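Subject: Re: [pantry-list] Which lid for oat rings?
From: Carter Gauthier

Caroline Okoth wrote:
> My cereal is soft after 6 days. I keep it in a Botia
> box with a lid that only presses on. Should I buy
> glass jars, or is a lid with tabs enough?

Dear Caroline,

I had the same trouble in March. A press-on lid was fine for rice in my kitchen, but not for cereal.

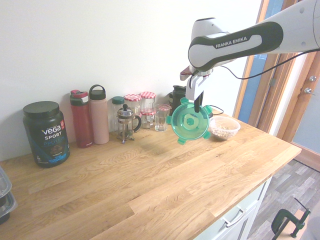

Glass jars are good for things which you use slowly. For breakfast I prefer one wide bowl, because a scoop goes in easily. The green lid has four small tabs around its rim and a knob in the center, and the jars with the red-and-white checked lids stay at the wall behind it.

Please look also at the vent, if your lid has one. I close it before I press the tabs. 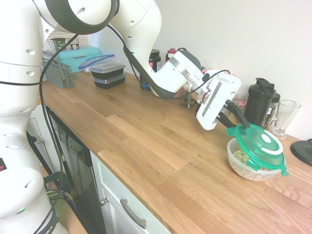

I fill the bowl only to 90 percent, so the rings do not break under the lid. What remains goes back in its bag with a clip.

About washing: I take the gasket out with a spoon handle and let it dry overnight.

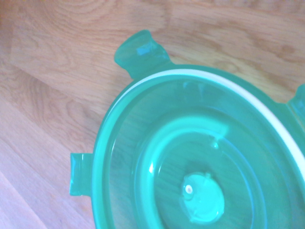

My old Penonus lid lost its shape in the dishwasher, so now I wash all of them by hand. Did you try to buy only a new gasket for the Botia?

Best regards,
Carter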